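Print this page | E-mail this article

3.2 How busy patterns affect the judging of small marks

We have so far talked about plain rooms, and it is only fair to say that few people live in one. Our readers in Ladum and Selia, who very kindly gave up their evenings in July, told us again and again that a strongly patterned wallpaper made a room feel smaller, and many added that it made cleaning harder.

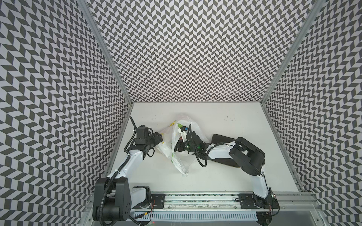 The second of these remarks interested us a good deal more than the first. Of the 1501 people who returned our form, 903 said they had at some time missed a mark on a wall or shelf and only noticed it when a visitor pointed it out. Rotich, whose earlier work on curtains set us on this path, had supposed that age would explain most of this – we found that it explained very little.

We use cookies to remember your reading preferences. Accept | Manage settings
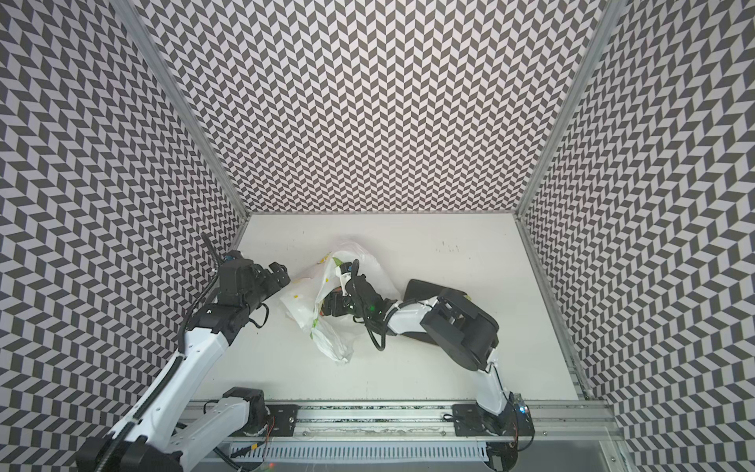

Figure 5. Chevron walls and a plain white surface.

Pattern, to our minds, does its work by keeping the eye moving. A person looking along a striped or zigzag wall tends to follow the lines and pass over whatever lies between them, and we had many cheerful letters to that effect. A plain surface gives the eye somewhere to rest, so that even small dark specks and scuffs, like those on the white top in Figure 5, are easily picked out against it.

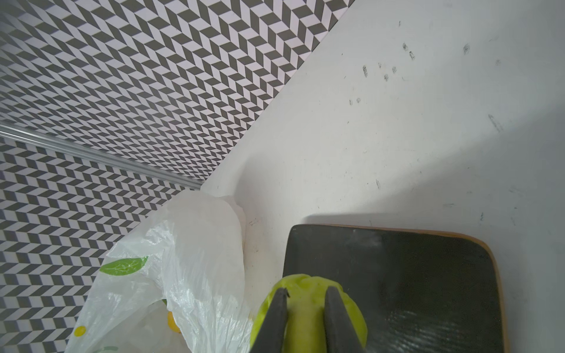 We then asked some 20 households in Mohamedi to live with a plain border beneath their patterned paper for a month, and to write to us whenever they felt like it. Most of them did so at generous length, and we are grateful for every page.

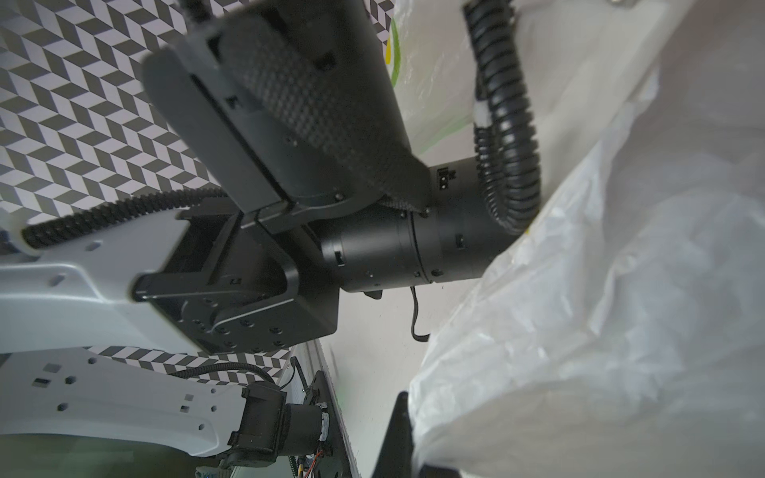
Their letters are taken up again in the next section, together with the replies from Humell, where the older houses have much lower ceilings.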